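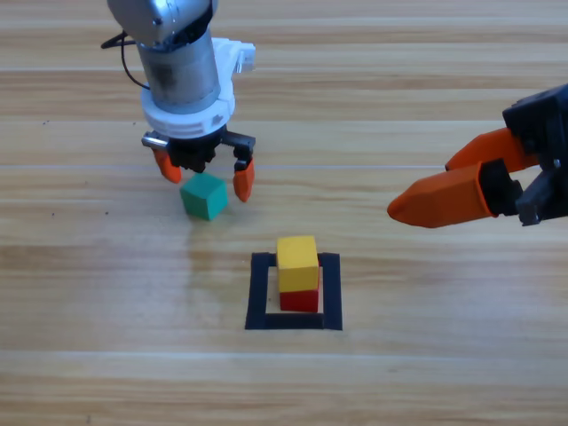 NERKSIDE SHARED WORKSHOP
Two-Arm Block Handling Build: Safety Inspection Checklist

Inspector: Rekha Kushwaha
Builder responsible: Harsh Rajput
Inspection period: February, Tuesday session
Outcome: passed, with actions listed under items 3, 6 and 8

Section A. Before power is applied

1. Arms secured to their supports. Satisfactory. All fixings were tried by hand and with a key.

2. Emergency stop within reach of the operator's seat. Satisfactory. The button was pressed with both arms moving, and each came to rest.

3. Cables clear of all moving joints. Action required. The cable at the wrist has enough slack for normal reach but could snag at full rotation. A second clip is to be fitted before the next session.

4. Supply correctly fused and labelled. Satisfactory. The Randen supply was tested at the outlet.

Section B. Grippers and work area

5. Fingers free from splits and firmly attached. Satisfactory. The orange fingers are to be checked again after every 1,000 grips. The log stood at 2,050 on inspection and both earlier checks had been signed.

6. Placing zone marked. Satisfactory, with comment. Black tape is acceptable for a temporary build – it should be replaced when the edges begin to lift.

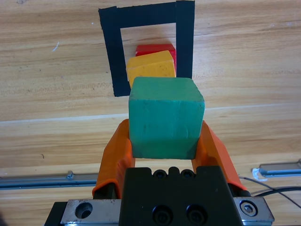 Item 7: green block held in the gripper, with the taped square beyond.

7. Grip force limited in software. Satisfactory. The limit is set in the Bansal control file and may be altered only by the builder, who must record the old and new values.

8. Spacing between the arms. Action required. The program permits both grippers to enter the square together. One arm must wait until the other has withdrawn, and this rule is to be written into the program as well as the operating sheet.

Section C. Running

9. Hands kept outside the reach of both arms while power is on. Satisfactory. Dropped blocks are to be collected only after the stop has been pressed.

10. Wrist cameras working and fixings tight. Satisfactory.

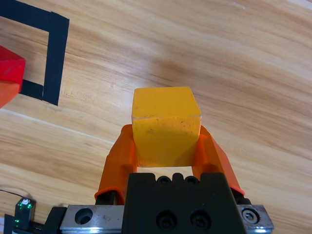 Harsh Rajput: I accept items 3 and 8. On item 8, I would ask that the waiting arm be allowed to keep hold of its block, as setting it down each time adds a further movement and a further chance of a drop.

Inspector's response: agreed, provided that the waiting arm is stationary and its gripper is well clear of the taped square. The operating sheet should state this in plain words.

Re-inspection of items 3 and 8 is to take place before unattended running is considered. Until then an operator must remain seated at the stop button throughout.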